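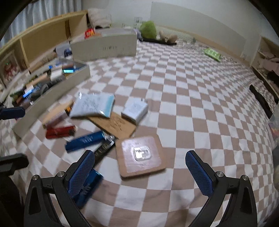

Re: [swap-list] Small stuff box, what is in it this time

From: Olga Carvalho
To: swap-list
Date: May 5, 2025

Thoa Quan wrote:
> Before I drive over, can you say what is left from the drawer
> you cleared out? I am after a plug adapter and maybe a case for
> earrings. Also, is the pickup still at your place or at Zaid's?
> I don't need any more batteries, I have over 200.

Hi Thoa,

Pickup is at my place. Zaid has the big furniture only.

I laid some of it out on the brown and white checkered sheet in the spare room. There is a small white adapter, which you can have. The tan square case with the pale pink top is about the size you want, I think, but look at it first. The corners are rounded, so it should slide into a bag without catching.

The red cylinder and the metallic blue one are up for grabs. So is the black tube-like package next to them. Baoshan asked about the blue one in an earlier message, so please check with him before you take it. The puffy white packet stays with the flat brown piece under it. I want those two to go together.

I am asking 10 dollars for the case. Everything else is free. If you would like to put something toward the hall repair fund, we are still 300 short, and Aaliyah is keeping the envelope.

Come by any time after lunch. Ring the side bell, the front one sticks. Whatever is left in August goes to the thrift store on the corner.

Does anyone still have my folding crate? It has my name on the handle.

Olga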